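2/8/22 – caderno de bancada, colagens

Terceira ronda com o adesivo Drundel nas juntas sobrepostas. O folheto da Brallent promete o mesmo resultado com ou sem lixagem prévia. Não acredito, e os números de hoje também não ajudam a acreditar.

Lote A (lixado, desengordurado): 20 provetes, média 1.480 N.
Lote B (só desengordurado): 20 provetes, média 583 N.

No B a rotura foi quase toda na interface, a cola saiu em película inteira. No A ficou resíduo nas duas faces. Ressalva: o lote B levou cola de um cartucho aberto desde janeiro, e isso sozinho pode ter estragado a comparação. Devia ter reparado antes de misturar. Repetir o B com cartucho novo antes de escrever seja o que for no relatório Lungu.

A ficha técnica fala em "superfície metálica limpa". Limpa como? Uma chapa pode estar desengordurada e continuar com riscos, manchas, zonas baças ao lado de zonas que ainda espelham. A olho não se decide nada.
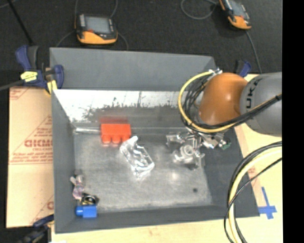

Imtiaz Selvanayagam acha que estou a culpar a superfície cedo demais e que a espessura da cola explica boa parte da diferença; pede que se meçam 3 provetes de cada lote com o micrómetro antes de repetir. Justo. Medi um do B e estava grosso, mas um não chega.

Falta: pedir à Droten a curva de cura (a que mandaram não tem escala no eixo do tempo) e etiquetar os cartuchos com a data de abertura.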